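Naledi Engelbrecht
2026-07-18

Right, a little thread on sweetcorn, because I've been asked at the Ruddock market more times than I can remember and I never have the breath to answer properly while I'm bagging up potatoes.

First thing, please don't peel the husk back at the stall to check it! Run your thumb down the outside instead. You'll feel the kernels, or you'll feel the gaps where they ought to be, and the poor cob won't dry out before someone else gets it home. 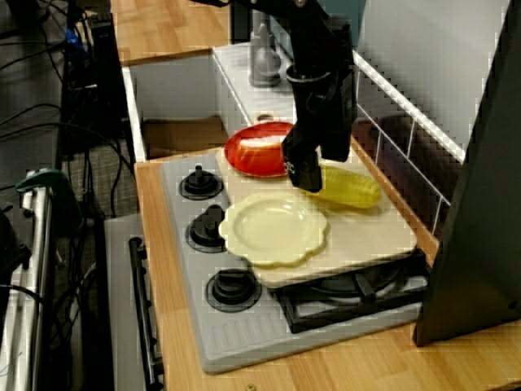 Corn on the stove, my favourite colour in any kitchen.

Second, eat it the day you buy it if you possibly can. The sugar starts turning to starch once it's picked, and my gran out at Kukow used to have the water on the boil before she'd let any of us kids near the rows (I thought she was being dramatic, she was not). 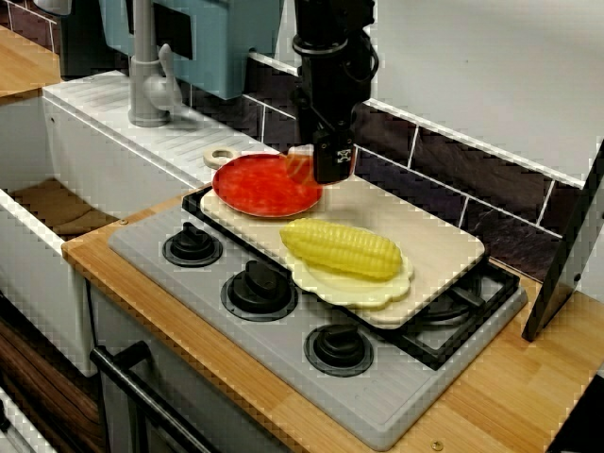 As for cooking, three minutes in boiling water is plenty when it's fresh. No salt in the pot, I put mine on afterwards with far too much butter and a squeeze of lime. If you've ended up with six cobs and only two people, slice the kernels off and freeze them flat in a bag. They're lovely in fritters come October, when the new plants are only just going in.

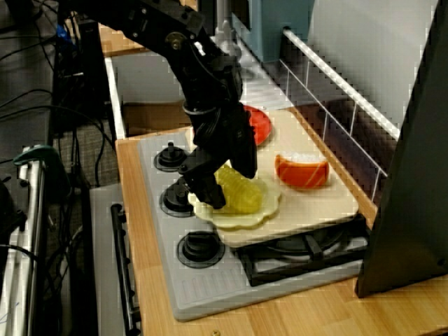
Neten replied that the barbecue beats the pot every time, husks on, soaked in a bucket for an hour first.

Oh, I do love them that way, Neten, all smoky and a bit burnt at the tip! I just never remember the bucket until everyone's already sitting down with a plate.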